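Letters Before Breakfast: Auður Hjaltadóttir on Writing a Novel by Mail
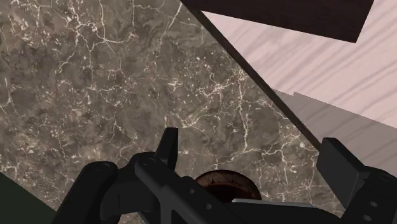

Auður Hjaltadóttir wrote most of her new novel at her kitchen counter, standing up, between five and seven in the morning. She tells me this with real pleasure, the way other people talk about a good vacation.

"I tried a desk. I bought a very nice desk! I paid bills at it and I looked out the window at it and I never wrote one page I liked. Then one morning I was waiting for the coffee and I wrote a letter on the back of an envelope, from a woman to her sister, and that was chapter one."

The book is called Darkover Street, and if you have been anywhere near my inbox this month you know how much I love it. It's told completely in letters, 142 of them, sent back and forth between two sisters who haven't spoken in person for years. One has stayed in the fishing town of Pirnura, where they grew up. The other has gone off to a city that is never named, and lives on the street of the title above a man who repairs accordions. That's really all you need going in. I read it in two sittings and was mad at myself for not making it last.

We talked over the phone for most of an afternoon, with a break in the middle so she could let the dog out and I could find a pen that worked.

I wanted to start with the number, because I'd counted the letters myself and then found out that she had been counting too.

"Oh, I had to. My editor, Ditte Riis, wanted them numbered in the book, and I said no, absolutely no, people don't number their letters. But I numbered them for myself. The first version had a lot more. There was a whole winter where they only wrote about a leaking roof. I loved the roof letters. Ditte did not love the roof letters."

A few of them survived, and I'm glad. There's one early on where Halla, the sister at home, describes setting out every pot in the house and then lying in bed listening to the different notes. It's half a page long and I have read it out loud to three different people, one of whom was on hold with the bank at the time.

Auður laughed when I told her. "That one is my grandmother's house. Not the story, but the pots. I was a child there and I thought it was wonderful. The adults didn't think so, I'm sure."

She didn't set out to be a novelist. She taught school for 17 years, mostly geography, and wrote short pieces for a local magazine called Zesov that folded before she'd been paid for the last one. She still has a soft spot for it. The magazine had a page for readers' letters that ran longer than some of the articles, and she used to turn to that first.

"People would write in about a fence. A fence! And by the second paragraph you knew that the husband had died and the neighbor was lonely and there was a son who didn't call. They didn't say any of it. They only wanted to complain about the fence. I thought, if I could do that, I would be so happy."

She can do it, and it's what makes the book so good. The sisters almost never say what they mean. They fight about a borrowed coat for something like a third of the novel, and the coat is never just the coat, and yet it's also a really good coat, with a lining you can picture and a button that doesn't match.

I asked her where the coat came from.

"From Signe! Signe Gunnlaugsson, my oldest friend. She lent me a coat when we were students and I kept it too long. She has been very polite about it. When she read the manuscript she called me and the first thing she said was, 'So where is it?'"

And where is it?

"I'm not going to tell you that. She might read this."

The English edition has been out since January, in a translation by Ashley Yeoman, and I have to stop and cheer for that translation for a minute. The two sisters sound completely different. Halla writes in short plain bursts, with hardly a comma. Runa, the one in the city, goes on and on, loops back, corrects herself, and adds things after she has signed her name. You could cover up the signature on any page and know who was writing.

"Ashley did all the Halla letters first," Auður said, "from the beginning to the end of the book. Then she went back and did all the Runa letters. I thought that was crazy. I thought, how will she know what they are answering? But she said that Halla doesn't listen to Runa anyway, so what does it matter. And I thought, yes, she has understood the book better than I have."

They sent questions back and forth by email, and some of those got long enough that they started to sound like the novel. At one point they disagreed for two weeks over a word for a kind of fish stew. Ashley won. Auður still brings it up.

We got onto the subject of other people's letters, which I could happily have stayed on all day. She buys them at flea markets, whole bundles if she can, and she reads the boring ones first. Her favorite is a set from a piano tuner called Deng to his brother, nearly all of it about trains: which ones ran late, which had decent sandwiches, where to change. She found them at the bottom of a box of sheet music and they cost her less than lunch.

"He's so angry about one connection. Every time, the same connection! And he never takes a different train. I've tried to put him in a book and I can't do it. He's too good already."

Does she write letters herself?

"Terrible ones. I write, 'Hello, it rained, thank you for the jam.' I save everything for the sisters. My friend Pascal Bouvier writes me these beautiful long letters, pages and pages, and I send him a postcard of a horse. He's asked me if he's done something wrong."

I asked about the ending, carefully, because I won't spoil it for anybody. I'll only say that the last letter is from a person I wasn't expecting, and that I went straight back to the start to look for the clues. Auður says there are 2 of them and that most readers find the one in the roof letters. I had found neither. She sounded delighted.

"Good. Go back. You'll be annoyed when you see it."

(I went back. I found one. I was annoyed.)

She's working on something new, though she'd rather not say much. It isn't in letters. It has a school in it, and a very bad choir, and she has written over half of a first draft, still standing up, still early. The nice desk went to her nephew, who she says does his homework on the floor next to it.

Before we hung up I asked what she'd tell a reader who thinks a novel in letters sounds like hard work. I've had that from a few of you, so I was asking on your behalf.

"Read it like your own mail," she said. "Open one while the water boils. If it's dull, leave it on the counter and see if you go back to it in the evening. I think you will, but I'm the one who wrote it, so you shouldn't listen to me."

Darkover Street is in paperback now, and my library has the large print too. If you find the second clue, please write and tell me which letter it's in, but leave the rest out of the comments so people can get there on their own.

Posted April 23, 2020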